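Could a Robot Put Away the Office? Plendavus Is Finding Out, One Cabinet at a Time

Anyone who has ever been the person in the office who tidies up at the end of the day (and there is always one, isn't there?) will want to hear what the people at Plendavus have been up to since June. The company, which makes software for humanoid robots, has been putting its machines to work on the sort of small, dull jobs that most of us do without thinking: opening a cabinet, taking out a file box, closing the door again afterward.

It sounds like nothing much. Teresa Cronin, who runs the trials, laughed when I said so over coffee, and told me that her own mother had said the same thing, only less politely.

"People see a robot do a backflip and they think the filing must be easy," she said. "But a backflip happens in open air. A cabinet has doors that swing at you, and hinges, and a shelf edge right where you'd like to put your wrist. It's a tight little place to work, and every cabinet is a bit different from the last one."
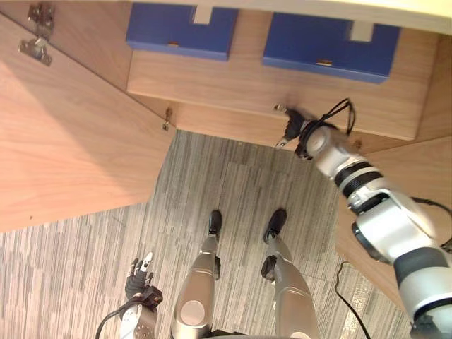
The trial asks for 16 separate chores, all of them drawn up after Cronin and her colleague Nithin Fernandes spent a good part of the spring simply asking office managers and shopkeepers what they were tired of doing. Storage came up again and again. So did restocking, wiping down counters and finding whatever it was that had been put back in the wrong place – a complaint that I suspect is as old as shelves themselves.

By the end of the first month the team had logged 645 attempts across the whole list. Fernandes was very open about the results, and I liked him for it. Wiping a flat counter is going well. Pulling out a drawer is mostly going well, as long as the robot gets its fingers into the right spot the first time. Doors are so-so. Lifting a box off a low shelf and setting it down somewhere else, neatly, the way you or I would want it, is still the one that keeps everybody late.

"We had it at 43 percent when we last added it up," he said of the box task. "I'd love to give you a nicer number. But that's the number, and in the winter it was a good deal worse, so I'm happy enough to say it out loud."

Part of the trouble, he explained, is that a file box is broad and smooth and doesn't offer much to hold on to. A person will tip it, let it lean a little, catch the weight with the other hand and never remember having done any of it. A robot has to work all of that out while bending over, with an open door on either side.

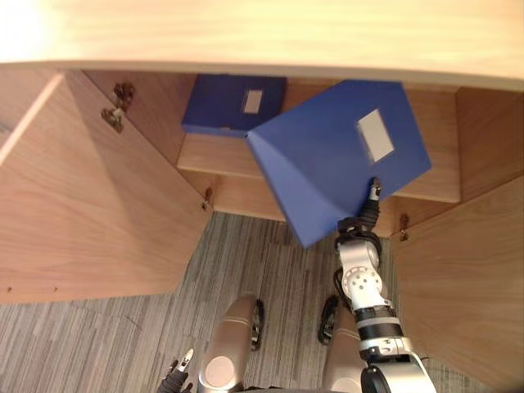
Speed is the other sore point. A full round at the cabinet can take up to 60 minutes with all the resets in between, and Cronin readily agrees that a reasonably cheerful teenager would be done before the kettle boiled. She doesn't see that as a reason to stop. A shop that closes at nine in the evening has a great many quiet hours before it opens again, and a slow machine that gets the shelves right would still be welcome in the morning.

Two businesses seem to think so as well. Brultine, which supplies stationery to schools, has asked for a longer trial in its back office, and the family-run hardware store D'Souza has put its name down for the restocking work, though the owners there have made it very clear that the paint aisle is off limits for now. A third company, Tundano, is still talking things over with the team.

As for the home, both Cronin and Fernandes asked for patience. Houses have stairs and pets and toys on the floor, and kitchens where no two cupboards close the same way. Fernandes has a baby and a very full laundry basket of his own, and he says he is as eager as anybody. For the time being he is still folding it himself, usually after ten at night, with the radio on.

The next set of results is due once the longer trial at Brultine is finished.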